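Retuning the Grandero bass balalaika — gut, nylon or wound?
Forum: Folk Instruments > Plucked > Setup and Strings

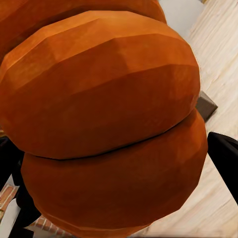 Original post

kontrabas_neil
31 August 2025

I have taken over the bass balalaika in our quartet. It is a Grandero, the older pattern with the floating bridge, scale length 81 cm at the nut side of the zero fret. It came with three wound steel strings of unknown age and a leather plectrum worn down to a stub.

Tuning is the usual E–A–D. The D is fine. The A is acceptable. The low E is slack, and above mezzo forte it rattles against the frets from the third to the seventh. I have measured relief with a straight edge and it is within what I would expect. Action at the twelfth fret is on the high side already, so I don't want to raise the bridge any further.

Options as I see them:

1. A heavier low E in the same material.
2. A nylon-cored set with silver-plated winding, as some of the alto players use.
3. Tune the whole instrument up a semitone and transpose the parts. The other three are not keen on this.

We play mostly unamplified, in churches and one small hall. There is a concert in November and I would like the thing settled well before then. Has anyone strung one of these recently?

Replies

prima_only
Option 1. Before ordering, check the slot in the nut. On the Grandero I had, the E slot had been filed for a thinner string and the heavier one sat on top of it. It sounded like a sitar until I opened the slot up.

lowend_hattie
Disagree with going heavier straight away. A floating bridge on that pattern takes more load than people think, and the top is thin between the two main bars. I had one with 69 kg total string tension, worked out from the maker's unit weights, and the top had sunk behind the bridge by the second winter. Check the tension before changing the gauge.

What is the total now? If you don't know the gauges, put a caliper on them.

kontrabas_neil
No caliper to hand until next week. I can say that the top shows no visible dip with a straight edge laid across it behind the bridge. There is a repaired crack on the treble side, cleated from the inside, and it looks stable.

oldtown_domra
Wound nylon. I moved my bass over to a Pleniseck medium set and would not go back. Attack is slower and the top end is duller, but the fundamental on the open E is much clearer in a stone building. Fret rattle went down, which I did not expect, as nylon normally swings wider.

Two warnings. They take a long time to settle: I was retuning between pieces for a fortnight. And the leather plectrum wears through the winding if you dig in near the bridge.

prima_only
The rattle went down because you are hitting it less hard. Nylon at that scale will not give you more clearance for the same stroke. The string moves further, that's simple enough.

oldtown_domra
Possibly. I did not measure stroke force. I play the same parts in the same rooms with the same people and it rattles less. Take that for what it's worth.

lowend_hattie
You are both partly right. Clearance depends on the amplitude at the frets in question, and that changes with where the plectrum meets the string. Players who switch to nylon tend to move their hand towards the bridge to get some brightness back, and that alone cuts the swing over the lower frets. Neil could try it on the steel strings before he spends anything.

kontrabas_neil
Tried it this evening. Moving the hand 2 cm nearer the bridge removes the rattle at the third and fourth frets. Five to seven are still there, less pronounced. The tone is thinner than I want for the slow numbers but usable in the dances.

mosli_bench
I do repairs at Mösli, largely zithers and mandolins, with a bass balalaika now and again. If the rattle sits between the third and seventh frets only, I would look at the frets before the strings. Old brass frets on these wear in a shallow trough just where the part lies. Relief can measure correctly and you still have a high fret at eight or nine catching the string.

Use a short rocker across three frets at a time, from the nut upwards. It takes ten minutes.

prima_only
Agree with this. Should have said it first.

kontrabas_neil
Rocker done. Eight is high on the bass side. It doesn't rock on the treble side at all. Nine is level with ten. I pressed eight with a block and it moved slightly, so I think the end has lifted out of the slot.

mosli_bench
Then there is your answer, or most of it. Don't file it. Clean the slot edge, seat the fret, a little thin hide glue, clamp with a radiused caul overnight. If you file a lifted fret and it later seats itself you have a low one and a worse job.

lowend_hattie
I would use fish glue for that, longer open time. Hide glue gels before you have the caul on straight unless the room is warm.

mosli_bench
Either. I keep a lamp on the bench so it is not a problem for me. Superglue is what most people will use, and it does hold, but the next person to refret it will curse you.

fretless_in_fife
Slightly off topic, but has anybody used the Fellow soft cases for a bass? Ours goes in the back of an estate car and the neck of the current bag has split at the seam.

oldtown_domra
Yes. Good padding at the head, poor zip. The spike pocket is too short for the long endpin, so I carry mine separately. Start a new thread if you want measurements.

kontrabas_neil
Fret reseated with fish glue and left clamped overnight. Rocker now shows eight, nine and ten level on both sides. With the old strings still on, the rattle between five and seven has gone at normal playing strength. There is a trace left on a very hard stroke with the hand well forward, and I can live with that.

The E is still slack. I got the caliper back, and the existing E is thinner than the gauge on any bass set I can find listed, so it may have been cut from a cello or contrabass domra set at some point.

lowend_hattie
Good. In that case a modest step up is reasonable. Work out the new total first, and if it goes past what I quoted for mine, drop the A a gauge to compensate.

prima_only
I would not drop the A. He said the A is only acceptable as it is. Thinner will make it worse.

lowend_hattie
A weaker A is cheaper than a new top.

prima_only
The top is flat. It has been flat for decades with steel on it. One gauge on one string is not going to fold it up.

mosli_bench
There is a repaired crack on the treble side, so some caution is fair. I would fit the heavier E alone, lay the straight edge behind the bridge the same day, and write down the gap in pencil inside the case lid. Check it weekly for the first month. If it moves, slacken off and think again.

kontrabas_neil
That is what I'll do. Single heavier E ordered in steel, A and D unchanged for now. Cost was 600 crowns including post, more than I hoped for one string.

I may still try the Pleniseck set after November. I'm not changing material with a programme to learn.

oldtown_domra
Sensible. If you do try them, fit them when you have a clear fortnight, and round off the corners of the bridge slots first. Mine cut into the winding on the D within days.

fretless_in_fife
Case thread started in Accessories.

kontrabas_neil
String arrived and fitted. Nut slot needed opening slightly, as prima_only said it might. The open E now speaks properly and holds pitch after the first day. Gap behind the bridge unchanged so far. I have left the plectrum position where it was for the slow pieces and will keep the hand forward for the fast ones.

Does anyone have a source for thick plectrum leather? The stub is down to the grip.

prima_only
A shoe repairer. Ask for sole bend offcuts and soak the edge in thin shellac.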